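Call for Participants: Comparative Trials of Grippers and Fingertips for Two-Arm Handling

Cladunier Laboratory for Applied Manipulation
Program: Tapia Gripper Comparison, second round

The Cladunier Laboratory for Applied Manipulation invites applications from adults who wish to take part as paid operators in a comparative study of robot grippers. The study forms the second round of the Tapia program, under which the Laboratory tests end-of-arm equipment on everyday handling tasks before it is recommended to partner sites. Sessions begin in August and will continue until all places have been filled and all scheduled trials have been completed.

Applicants do not need a background in robotics. The Laboratory is seeking a mixed group of operators, including persons who have never controlled a robot arm. Results from the first round indicated that experienced operators adapt to a poor gripper so quickly that differences between models become difficult to measure. The second round has therefore been planned with a majority of first-time operators.

Purpose of the study

The Tapia program compares grippers under conditions close to those of a small shop, stockroom or kitchen. Objects are ordinary packaged goods, placed in ordinary racks and baskets, and are handled by two arms working over the same table. Each operator controls both arms from a seated station and completes a set of short tasks with one gripper pair before changing to the next.

The first round consisted of 722 recorded trials and was limited to parallel grippers with hard fingertips. Its principal finding was that failures were concentrated at two points: the approach to an object with close neighbors, and the release of an object into a space only slightly larger than the object itself. The second round addresses both points directly. It compares 3 fingertip materials on the same gripper body, and each material will be tested at two closing speeds.

Beverage cans have been retained as the main test object. They are uniform in size, easily replaced, and sensitive to excess force in a way that can be inspected after each trial. The rack used for the can tasks leaves little clearance on either side of a column, so that the operator must decide on an angle of approach before closing the fingers. 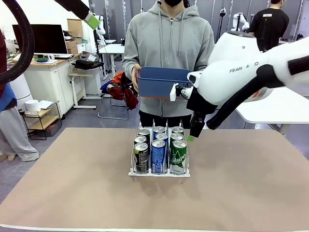 Can rack task, with the right gripper near the front of the rack.

Participants will also carry out a second group of tasks using cartons and soft pouches. These objects are included for comparison, and the number of trials devoted to them is smaller. No task involves glass, liquids in open containers, or sharp items.

Duties of participants

Each participant will be scheduled for 3 sessions. A session lasts 90 minutes, including a break, and no participant will be asked to complete more than one session in a day. Morning sessions start at 9:30 a.m. and afternoon sessions at 2 p.m.

During a session, participants will be expected to:

- complete the safety briefing and sign the session record;
- operate both arms through the task list in the order given by the session lead;
- stop immediately when instructed to do so, or whenever they consider it necessary;
- rate each gripper pair on a printed form before moving on to the next pair;
- take part in a short recorded interview at the close of the final session.

The order in which gripper pairs are presented differs from one participant to another and is fixed in advance. Participants are asked not to discuss particular gripper pairs with other operators until both have finished their sessions. The fingertip materials are identified on the forms by color code only. Information about their suppliers will be made available to participants on request after the round has closed.

A member of the Laboratory staff will be present at the table throughout every trial. Staff will set out and remove objects between trials. Participants must not reach into the working area of the arms at any time while power is on, and must not adjust the controller settings. The control software, Flinurgate, is preset for each trial by the session lead.

Participants will not be judged on their individual skill. Completion time and the number of dropped or damaged objects are recorded for each trial and are used only to compare equipment. A trial that ends in a failed grasp is a valid trial and will be kept in the results.

Eligibility

Applicants must:

- be at least 18 years of age;
- be able to use both hands independently to operate the control station;
- have normal or corrected vision, including the ability to distinguish green, orange and blue markers;
- be able to follow spoken and written instructions in English;
- be available for all sessions within the period offered to them.

Persons who took part in the first round may apply, but will be placed in a separate comparison group with a limited number of places. Current employees of any company supplying grippers, fingertips or controllers to the program are not eligible. Applicants who are unsure whether this restriction applies to them should state the name of their employer in their application, and the matter will be decided by the study office.

Applicants who require a change to the seating, the height of the control station or the length of the session are encouraged to apply and to describe what they need. The station can be adjusted in most respects, and sessions can be divided.

Payment and expenses

Participants who complete all sessions will receive a payment of $500. Participants who withdraw early will be paid for each session attended, in proportion to the full amount. Local travel will be refunded on presentation of receipts. Payment is made by bank transfer after the final session and does not depend on performance.

Consent, recording and use of data

All trials are recorded by cameras placed at the workspace. Recordings are stored together with arm position data and gripper force readings. Participants may be visible or audible in part of the recorded material. Faces will be obscured before any recording is shared outside the Laboratory, and names are kept separately from trial records.

Written consent is required before the first session. Participants may withdraw at any time without giving a reason, and may ask for their recordings to be deleted up to the point at which the results are combined for analysis. A summary of results will be sent to all participants who wish to receive one.

The second round is supported by Fandum, which provides funding for equipment and participant payments. Fandum has no role in selecting participants and will not receive personal information about them.

How to apply

Applications should be addressed to Tiago Abreu, Study Coordinator, Cladunier Laboratory for Applied Manipulation, and may be submitted in person at the reception desk or through the application page of the Tapia program. Applicants should provide:

- full name and contact details;
- a short statement of any earlier experience with robot arms, game controllers or similar equipment, or a statement that there is none;
- the times of day at which they are usually available;
- any adjustments requested.

A letter of recommendation is not required. Applications will be considered in the order in which they are received, subject to the need for a balanced group. Selected applicants will be invited to a short introductory visit, during which they may try the control station with the arms at reduced speed before deciding whether to accept a place. The visit is unpaid and carries no obligation. Applicants who are not selected for this round may ask to be kept on file for later rounds.

Questions about the tasks, the equipment or the conditions of participation should be sent to the Study Coordinator before the introductory visit where possible.

Related items

Tapia Gripper Comparison: summary of the first round
Notes for first-time operators
Flinurgate control station: seating and adjustment guide
Call for suppliers: soft fingertip samples
Vacancy: Session Lead, two-arm trials (part time)
Fandum equipment support: terms and conditions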